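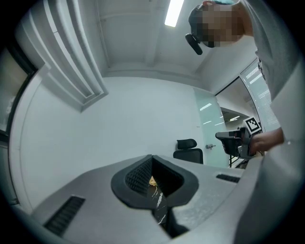
Step 1: Set up before the doors open

Start an hour early. For our November open day at Hotside we had two hand-held grippers, one for each hand, and a room with a door we could close. Charge everything the night before and wipe the lenses. If your grippers carry square markers on top, check that they sit firmly and have no scratches or tape on them.

Step 2: Pick a short task

Choose something a visitor can finish in under a minute. We used folding a dish towel and moving cups from a tray to a shelf. Leave out anything with liquid. Run the task yourself 7 times and write down where you fumble, as visitors will fumble there too.

Step 3: Show it once, slowly

Have one person demonstrate and another talk. Malcolm Mottram did our talking and kept it to three sentences: you hold the gripper, the gripper records what your hand does, and a robot learns from the recording. Save the rest for questions.

Step 4: Hand over the grippers

Let the visitor squeeze the trigger a few times before recording. Keep cables behind the arm, and ask people to keep the marker facing up – most will twist the wrist without noticing. Stop the recording between visitors so each one gets a separate file.

Step 5: Play something back

People like to see their own run. We loaded the files into Wadovine on a laptop by the exit. Allow 70 seconds per person for this or the line backs up.

Step 6: Pack up

Copy the files to two drives, then delete the bad takes. We kept 36 from the Sunday session. Label the chargers.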